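Folding table, October sort-out

Gallery no. 5. Quick one, posting before I lose the will. Put up 08/02/2022, yes I know the sort-out was in October, the pictures have been sitting on the laptop ever since.

For anyone new: this is the clothes swap at Ivwood, the back room, one big wooden table and whatever comes in by the bag. We fold, we pile, we argue about what counts as navy. Bags from Gaete came first that day, then the Astness lot, which was bigger than anyone had said. Final tally 458 pieces on the sheet. Up to 2 bags per household next time please!!

Same rules as ever. Zips done up, pockets emptied, sleeves in before you fold. Anything with a hole goes in the rag sack for Trekar, not back on the pile. Odd socks, no. Still no.

Pictures then. Close up mostly, no apologies.

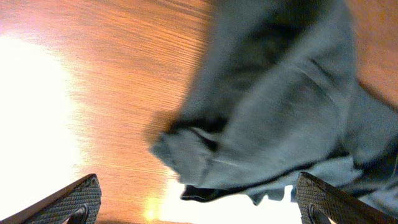 Blue-grey one, all in a bunch on the table. Folding still to do.

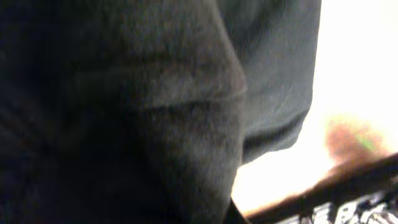
Dark grey, soft fuzzy stuff. Lovely in winter, a pig to get flat.

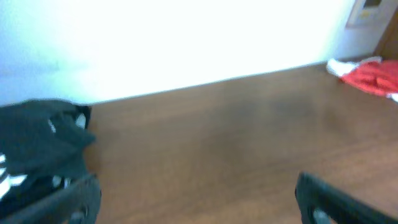

Red, with a bit of white at the end, over by the wall. Plenty of table left.
Back room, Ivwood. Soft things, none of them folded yet.

Few notes while I remeber.

Greys and blues go quickest, always do. Bright colours hang about a bit so if you like red come along, you will have the pick of it. Childrens sizes were thin this time, especially the middle ones. Coats we have enough of, please hold on to coats.

Fleeces: fold in thirds longways, then roll. Don't stack them flat, the pile slides off.

Door code has changed, it's 2256 from now until the spring. Lights are on the left as you go in. Kettle works, bring your own milk.

Next gallery when I get round to it. Bags to the side door as usual, labels on the outside.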